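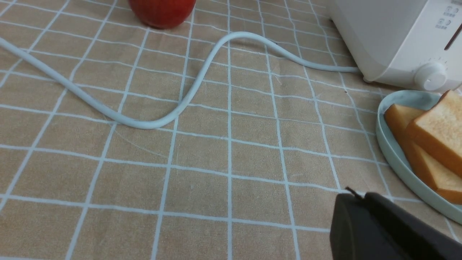
Kwadwo Nartey wrote in after the September version to ask whether failed attempts should be deleted on the spot. They should not. Mark them and move on -- the sorting comes later.

Recording toast episodes

1. Start the recorder before either arm moves. Check that all streams show the same clock.

2. Move the leader arms at an even pace. Long pauses teach the policy to pause.
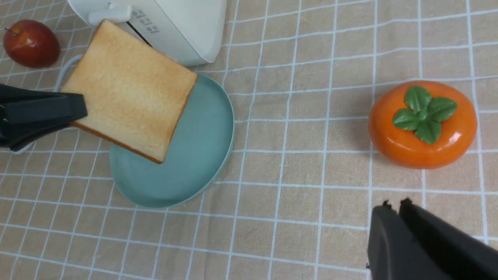
Slice held over the plate, left wrist clear of the fruit.

3. Keep the cord on the cloth and vary its shape between episodes. Move the fruit as well. Record 36 episodes per layout, then change the layout.
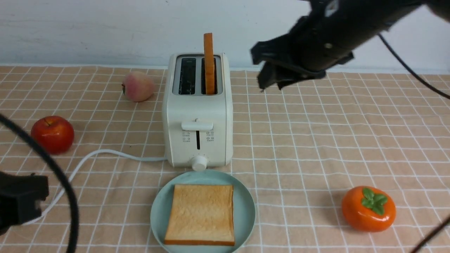
Labels go on each episode straight after it ends, while the operator still remembers it. Use one label per slice, not one per episode. With one slice flat on the plate and the other upright in the right-hand slot, the two get different states, and a single "half done" tag loses that. The Monov script rejects any file with a missing state.

4. Review at double speed. Drop an episode only if a stream is missing or the clocks differ by more than 19 ms.

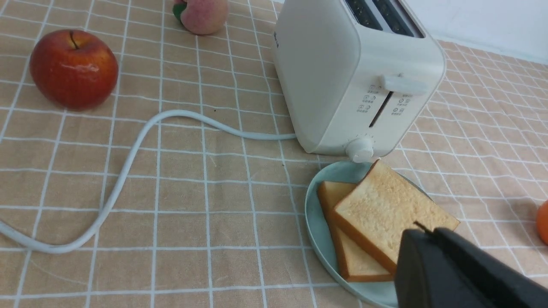

Two slices on the plate, gripper close to the upper one.

5. Copy the accepted files to the Wallner folder and write the layout number in the log.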